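Plitton Interview Practice: My Review After a Job Search

Last updated: 2 March 2023
6 min read

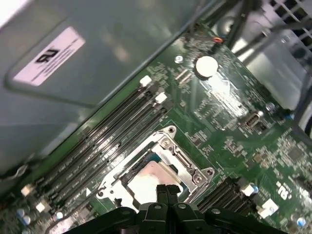

I was laid off in October and had not been to a job interview in nine years. My first two went badly. In one of them I talked for so long about my current duties that the manager stopped me to ask her next question. A former coworker suggested Plitton, so I paid for it and used it until I had an offer. I paid full price, and the company doesn't know I'm writing this.

Plitton is a website with a phone app. You tell it what kind of job you are applying for and it puts together a practice interview. A recorded interviewer asks a question, you answer out loud, and your answer is saved as video. Afterward you can watch it, read a transcript, and see a short report on how long you spoke and how often you used filler words. You can also send a recording to a human coach, at extra cost.

Price

I paid $35 a month for the standard plan. The plan includes one coach review per month. More reviews can be bought one at a time, and I bought one. There is a free trial, but it only lets you record a single answer, and that didn't tell me much.

Canceling took a couple of clicks. I got a confirmation email the same day and wasn't charged again.

The questions

The site says it has 1,686 questions. I can't check that, but I didn't run out. I was applying for purchasing and supply jobs, and the questions for that field were decent. "Tell me about a time a supplier let you down" came up in practice, and I was asked almost the same thing by a company called Stovby a week later.

The general questions are weaker. A lot of them are the same question in different words. If you do several sessions in a row, you will be asked about your biggest weakness more than you need to be. You can mark a question as done so that it doesn't come back, but I found that setting late, under the account menu, where I would not have thought to look.

There is very little on salary. I would have liked practice at being asked what I expect to earn, and I only found a handful of questions on it.

Watching yourself

I didn't enjoy this part and I got the most from it. I look down when I think. I also start nearly every answer with "So, yeah." The report picked up the second habit. It missed the first, and my coach caught it.

The transcript is good enough to use. It had trouble with product names and turned a few of them into nonsense, and it counted "like" as a filler word even when I was comparing two things. I stopped paying attention to the filler score after a while and just looked at the length of each answer. Mine were running close to four minutes. I got most of them under 2 minutes, and that alone made my real interviews go better.

The coach

My reviews were both done by Margit Szénási. Her comments were written next to the transcript, line by line, and they were direct. She told me that one of my stories had no ending, and that I kept saying "we" when the interviewer would want to know what I did myself. The first review came back the next day. The second took five days and arrived after the interview I had bought it for, so leave more time than you think you need.

What didn't work well

The phone app lost two of my recordings when the connection dropped. I used the website after that and had no more trouble.

You can't upload a job ad and get questions based on it. Farkas, a cheaper service I tried for a few days, does offer this. Its questions were stiff, though, and it has no coaches, so I went back.

The recorded interviewers don't react or follow up. Real ones do. For that I still needed a friend on the other side of the table, and I'd do that again before any interview I cared about.

Would I pay for it again?

Yes, for a month or two. If you interview often and already get offers, I don't think you need it. If you are out of practice like I was, it's worth the first month's fee, especially if you use the coach review early and still have time to change something. I had two more rejections while using it, and then an offer from Cusulska, where I started last month.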